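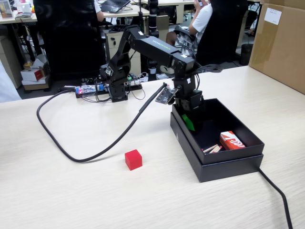 Reading time: 4 minutes

Using a lidded box as a table-top tidy

Updated Fri 22 June

A rigid box with a lift-off lid is one of the most useful things to have on a work table. Small objects go into it at the end of the day and come out again in the morning, and the box takes up no more room than a dinner plate. The method below uses the box with its lid underneath, so that the lid can't wander off and the box stands a little higher than the table. Our black one sits like this, with a matchbox lying in one corner.

What you need

One rigid cardboard box with a separate lid. Shoe boxes will do, but gift boxes are stiffer and usually have a neater fit. Ours came with a pair of bowls from the Kiều shop in Amside.
A dry cloth.
A strip of thin card, if you want a divider.
A small tin with a tight lid, for anything that shouldn't be kept loose.

1. Check the lid

Turn the lid upside down, open side up, and stand the box in it. On most boxes the lid is slightly larger than the base, so the box will drop in and the lid will form a step around the bottom. If the fit is too tight, don't force it. Turn the lid back over and stand the box on the flat top instead. It will slide more easily that way, and two small dots of reusable putty between the two will hold it.

2. Choose the spot

Put the box within easy reach but away from the front edge, and leave clear table beside it for whatever you are using at the moment. Look at where your cables run before you settle on a place. A cable can pass behind the box without trouble. One trapped under the lid will make the whole thing rock, and a tug on it will pull the box along as well.

If you are left-handed you may want everything the other way round. Try it for a day and move it if it annoys you.

3. Decide what lives in it

The box is for small solid things that get used often: wooden cubes, counters, game pieces, a tape measure, a packet of labels. Paper does not belong in it. It covers the bottom and you stop being able to see what you have.

Dark boxes swallow dark objects. Black card is fine for coloured blocks and printed packets, but a black pen cap will vanish in it. A sheet of white paper cut to the size of the floor solves this. Cut it 4 mm short on each side so it drops in flat.

4. Load the corners first

Put packets and anything flat into a corner, lying down. Loose thin things go next to them, and the middle stays free for cubes and other pieces that you pick up one at a time. If you drop things in from a height they bounce and end up where they like, so lower them past the rim and let go near the bottom.

A deep box tempts people to pile. One layer is enough. When you can't see the floor anywhere, the box is full and something needs another home.

5. Matches

Loose matches should go back into their matchbox, heads all the same way, and the matchbox should be closed. In a house with children, neither belongs in an open box on a table at all – put them in the tin, and the tin on a high shelf. Any match with a damaged head should be soaked in water before it is thrown away. Plain craft matchsticks without heads can stay in the box, in a slip of folded card so they don't cross over each other.

6. Set out what you are using

Before you start on something, take out only the pieces you need and line them up on the table beside the box. With two cubes, a red and a green one, leave enough of a gap that you can pick up either without knocking the other. Pieces go back as soon as you have finished with them.

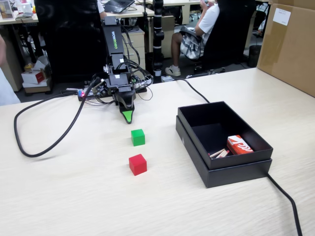
One reader from Skodton wrote that she had used the lid-underneath method for years with her jigsaw boxes, and that it has one fault: dust collects in the step between box and lid. She lifts the box out once a week and wipes the lid with a dry cloth. She also warned against doing this with damp cloths on black card, which marks.

Both points are fair. A soft paintbrush gets into the step without lifting anything, if the box is heavy.

7. Closing up

When you want the table for something else, lift the box out, turn the lid over and put it on top. Check first that nothing stands above the rim. A lid that has been pushed down over a cube will split at the corners, and split corners on rigid board are hard to mend. PVA and a bulldog clip overnight will do for a small tear. The Hornley repair page covers larger ones.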